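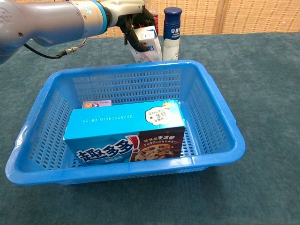
Pre-Opening Safety Checklist, Robot Demonstration Area
Ritmont open day, Clidovside building
Completed 20th April, before doors

1. Arm base and mounting
Checked for movement by hand. OK.

2. Emergency stops
2 fitted, one at the operator seat and one on the visitor side. Both tested with the arm moving at demo speed. OK. The visitor-side button was hidden behind a coat rack. Rack moved to the hallway.

3. Visitor barrier
Rope line set at the floor tape. OK. Small children can duck under it, so one staff member stays on that side during every run.

4. Cables at the arm
Black cable hangs in a loop under the arm. Does not reach the table in any demo position. OK to run.
Connector near the wrist has exposed wires. NEEDS ATTENTION. Operator is to cut power before anyone touches the wrist or hand. Cover the wires before the handling session for school groups. If that is not done, the handling session is off and the groups watch from the rope.
Thin red wire next to the cable: add a tie so it can't snag.

5. Hand
Fingers open and close fully with no load. Grip limit set to the low profile. OK. Visitors do not hand items to the robot. Items go on the table and the person steps back first.

6. Table and covering
Green covering pulled flat, no folds under the basket. OK. Covering was loose at the back left last August and we had a bottle go over, so look at it again at lunch.

7. Demo items
Milk carton, yogurt bottle, cookie box and the other groceries. Packages to stay sealed all day. Nothing from the table is to be eaten or given away, including after closing. Milk goes back in the refrigerator between sessions. Swap any carton that gets dented, as the hand slips on them.

8. Basket
Blue plastic, slotted sides. No cracks at the rim or handles. OK. Keep the cookie box lying flat.

9. Floor and exits
Extension cord taped down. Rear exit clear. Room limit is up to 20 visitors per session. Count at the door.

10. Fire extinguisher
Tag number 244, in date. OK.

11. Signs
"Keep behind rope" sign posted. The flashing light notice is missing. Print one at the front desk.

Result: open with conditions. Item 4 must be signed off again before the 12 o'clock session.

Recent checklists
Pimthorpe workshop, ladder and step inspection
Maluleke conveyor demo, pre-opening check
Clidovside building, hallway lighting
Ritmont open day, parking and entrance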